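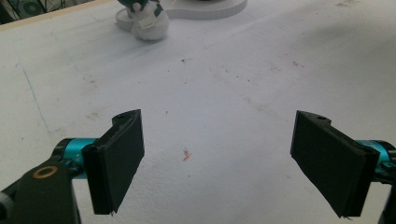

Open fingers over the white table, with a small orange-red fragment between them.

Gallery: Small-object demonstrations with hand-held grippers

The pictures on this page go with the Jemley write-up on demonstration quality. The write-up covers the method in full, and the project page has the tables. What follows is a short account of the work itself, for people who have asked how the demonstrations are made and what we got from them.

Jemley started in March with a narrow question. When a person records a task using a pair of hand-held grippers, and a policy is then trained on those recordings, how much does it matter how the person approaches the object? We had assumed it mattered a little. Leonie Bühler had gone through older sets from the Lodness project and thought it mattered a lot, mainly in the last part of the reach, where people slow down, correct and slow down again.

We collected 700 demonstrations for the comparison. Half were recorded with no instruction beyond the task. For the other half, operators were asked to settle on an approach direction before moving and to keep to it. If they missed, they backed out and the take was marked as a retry. Nothing was thrown away. Retries went into training with a flag, and the write-up reports results with and without them.

The object set was put together by Ľubomír Polák. It runs from soft toys down to pieces that are hard to pinch at all, and several items were picked for being awkward from one side only. Flat pads do well on anything with two parallel faces. They do less well on curved bases and thin rods, and those are the takes where the two groups differ most.

A few notes on the grippers. Each finger carries a flat black pad fixed by a screw, so worn pads can be changed between sessions. We changed them less often than we should have in the first weeks. Alois Pfister later sorted the recordings by pad age and found that the oldest pads accounted for a large share of the slips on small parts. The comparison was rerun with those takes balanced across both groups. The gap got smaller but it stayed.

Each policy was then tested in 20 trials per object. With free demonstrations it finished 2 more trials than the baseline on the easy items, which we treat as no difference. On the awkward items, the policy trained on the committed approaches completed 63 percent of trials, and the one trained on free demonstrations fell well short of that. The full breakdown by object is in the second table of the write-up.

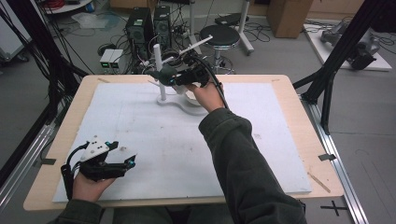
Two-handed work at the foam board — right gripper beside the upright white rod, left gripper held low near the edge.

Two-handed takes were the slowest to record and the most useful. Operators tend to park one hand while the other does the work, and the parked hand drifts. In the free group this drift showed up in the trained policy as a slow wander of the idle arm, sometimes far enough to get in the way of the next reach. Asking operators to choose a rest position and return to it took care of most of this. It added time to each take, and operators found it tiring by the end of a session.

Chiến Ninh wrote the code that lines up the two gripper tracks. An early version let one side lag the other by a few samples, and we lost a week to that before he found it. The corrected version is the one used for every result here, and the recordings made before the fix were processed again from the raw files.

Two things are still open. We don't know whether the effect holds for operators with long experience, as most of ours were new to the grippers. And all the takes were made at table height from a seated position — Beat Gruber is preparing a standing set at Nimbridge with the same objects and instructions, so the two can be compared directly.

The object list and the operator instructions are available on request. Please write to the Jemley project address and say which of the two you need.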